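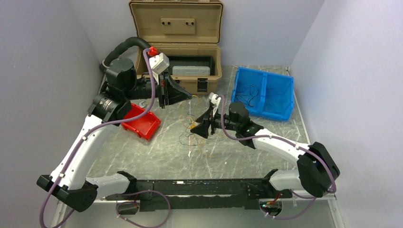
Free e-book files of older science fiction are usually judged by price and speed of download. I think they should be judged by their metadata. A novel with no edition date, no translator and no page count is hard to cite and harder to compare. Most collections I have used resemble a tangle of thin wires left on a tabletop: the parts may all be present, but tracing one from end to end takes patience. Chmielewska's Skoner is a fair test. Of 135 copies I checked on Prunavar, 35 gave the translator's name, and 2 gave the year of the printing they were scanned from.
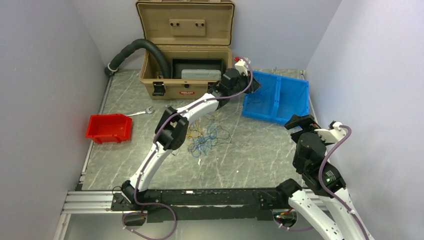 The missing year matters. The first printing runs to 607 pages and the later one drops the Leltside chapters entirely, so a reader with the short text does not know it is short. Akosua Baidoo has argued that readers will sort this out among themselves in the comments. I disagree. Comments are not searchable by edition — on Prunavar they are not searchable at all — and they vanish when a file is replaced.

A required field for the source printing would cost an uploader a minute. Files without it should stay available but rank below those that have it. Cover art can wait.

05/08/2026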